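Packing a storage unit so you can still get into it in January

I've rented a self-storage unit twice now, and the first time I did everything wrong. I rang the place at Nolgate, took the first size they offered and filled it like a skip. When I needed the camping gear I had to drag half a lounge room out onto the concrete to reach it (in the rain, with a borrowed trolley that only steered left). So these are my tips from the second go, which has gone a lot better!

Measure before you ring anyone. I stacked everything I wanted to store along one side of the garage, ran a tape over it and wrote down length, width and height. Don't forget the height. You're paying for the air up to the ceiling as well, and most of us only ever use the bottom half of it.

Ask for the whole price. My quote from Oslow was $737 for the term and the bill was going to be $882 once they'd added the admin fee, the lock and the insurance. Veronica Filip, who I used to share a house with, told me to bring my own padlock and check my contents policy first, and that knocked a good bit off. Get the notice period in writing too, while you're at it.

Buy boxes all the one size. I know everyone hoards the free ones from the bottle shop, but odd sizes won't stack and the tall ones lean. Books go in small boxes, doonas and cushions in the big ones. Fill each box right to the top, even if it's only with tea towels, or the lid caves in under the next one up.

Label two sides, never the lid. I use a fat marker and write the room first and then what's in it, so "KITCHEN, baking tins" and so on. There's a list on my phone as well, which I've been pretty good about keeping up.

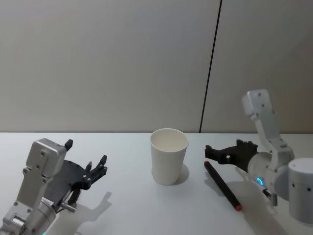
Can I leave my fridge in there with the door shut?
Prop it open a few centimetres with a rolled towel and tape the towel in place. Defrost it and dry it out a couple of days before the move, and stand it upright the whole time. A shut fridge grows mould very happily, and you'll never quite get the smell out of the seals.

Leave yourself an aisle. Mine goes straight down the middle, just wide enough for me to walk in sideways with a box on my hip. Heavy stuff at the back and along the walls, then the things you'll want again soon (Christmas tree, tent, winter coats) right by the door.

Pallets are your friend. Tín Giáp from over the road gave me a stack of old ones and I put the mattress and the couch up on them, with a cotton sheet over each. I tried plastic wrap on the couch the first time and it sweated underneath, so it's sheets for me from now on.

Take the legs off tables, put the bolts in a zip bag and tape the bag to the underside of the table. Not in a drawer! I did the drawer thing and I'm still two bolts short.

Oh, and no food, not even tins or pet biscuits, and no petrol in the mower. Check your own agreement for the rest of the list, mine had gas bottles and paint on it too.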